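We're looking for people to join the Nivano study this summer – no robotics background needed, just patience and a fondness for tidy kitchens! You'd be comparing two ways of teaching a simulated arm to pick one item from a crowded dining table, and telling us which attempts you'd trust.

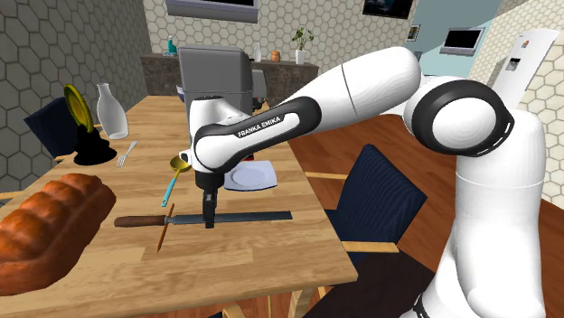

One participant from the February round wrote to us afterward that judging the knife grasps was harder than expected, and that short breaks helped a lot.

So we've built those in. There are 4 sessions, all online, and 290 clips to rate in total – please don't rush them. To sign up, write to the Zotimley lab at Evcombe, and do mention if evenings suit you best.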